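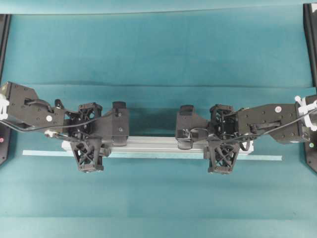 Page 8 of 20

Alumni & Friends Board > Campus Matters > Graduation moving off campus?

kular_dorm3
Got the alumni office email dated 26th September. Next year's graduation is going to the Celisport arena across the river instead of the quad at Drikivetti. They say the quad holds 700 seats and the class is 579, so with families there's no way to fit everyone. Anyone else get this?

mapleandmain
Got it. I don't love it. We sat on the quad in the rain and it's still the part of college my parents talk about.

Majdi Akl
I was on the class gift drive the year they first looked at this. The numbers are real. Each graduate got one guest ticket on the quad and the rest watched on a screen in Atallah Hall. My grandmother watched on the screen. She would have taken a dull arena over that.

mapleandmain
Fair, but they could run two ceremonies. Plenty of schools do it by department.

tbird_econ
Two ceremonies means two speakers, two sets of chairs, and faculty who skip one of them. We had split ceremonies at my grad school and the second one was half empty on stage.

kular_dorm3
Does anyone know if the walk from the library steps is still happening? The email didn't say.

Majdi Akl
Yes, I called. The walk stays on campus the evening before, for graduates only. Then buses in the morning.
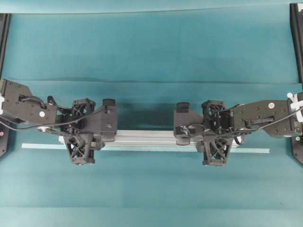
Two arms and the rail, teal cloth

oldgate
Buses to Celisport in June traffic. Good luck. It's about 20 minutes with nothing on the road and there is one bridge.

tbird_econ
They'd leave early. It's one morning.

oldgate
You haven't tried to park there. My issue is that a decision like this went out in an email to alumni with no word from the students who are graduating. My niece is a senior and she heard it from me.

kular_dorm3
Was she not on the student list? I thought they did a survey last spring.

oldgate
There was a survey. It asked about guest tickets. It didn't mention an arena.

Majdi Akl
That part I agree with. I asked the office and was told the tickets question was meant to cover it. I don't think it did. I still think the arena is the right call for a class this size.

mapleandmain
I'd rather they capped it at two guests each and put up a tent on the Kular lawn for the overflow. It's right next to the quad, and people could at least hear it.

tbird_econ
A tent is the screen in Atallah Hall with worse sound.

mapleandmain
We'll disagree on that one. I'm writing to the office anyway. If anyone has the address for comments, please post it, the link in my email goes to the donation page.

kular_dorm3
Mine too. I'll call in the morning and post what they give me.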